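4.2 Loading the card tray

The Brakent counter kit is supplied with a black card tray divided into three compartments. Load the tray before the counter opens.

1. Set the tray on a flat surface near the back wall, to the right of the shopping basket. A slight angle is acceptable.
2. Keep the pump bottle between the basket and the tray.

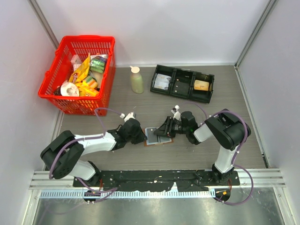

Can cards of different types share a compartment?
Mixed types are not recommended. Mixed stacks slow the end-of-day count and cause entry errors in Stundimora.

3. Place the white cards in the left compartment.
4. Place the black VIP cards in the middle compartment.
5. Fan the yellow cards in the right compartment so that the upper edges are staggered and the number lines can be read.

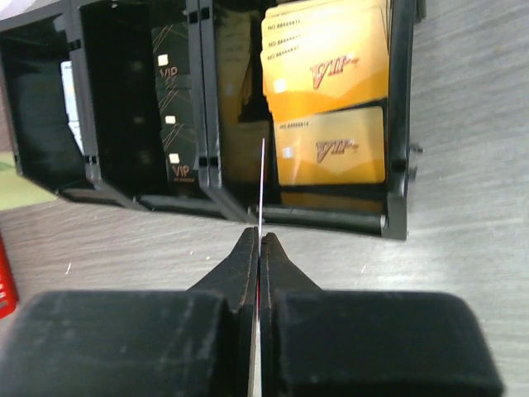
6. Enter the first and last card number of each stack on the stock sheet. The sheet accepts 147 entries. Start a new sheet when it is full.

Note: Reorder cards in packs of 500 (Droster part list, section 5).

CAUTION: Do not force cards under a divider. Bent cards must be withdrawn and logged.

4.3 Checking the counter

1. Confirm that the basket stands upright and packages do not block access to the tray.
2. Check each compartment against the stock sheet.
3. Refill VIP cards when the middle compartment is empty.
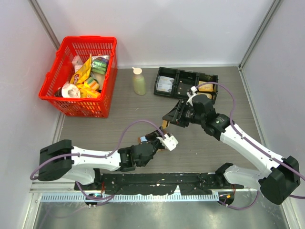 Figure 4-3. Basket, pump bottle and card tray on the counter.

Section revised 6 February 2025, V. Norðdahl.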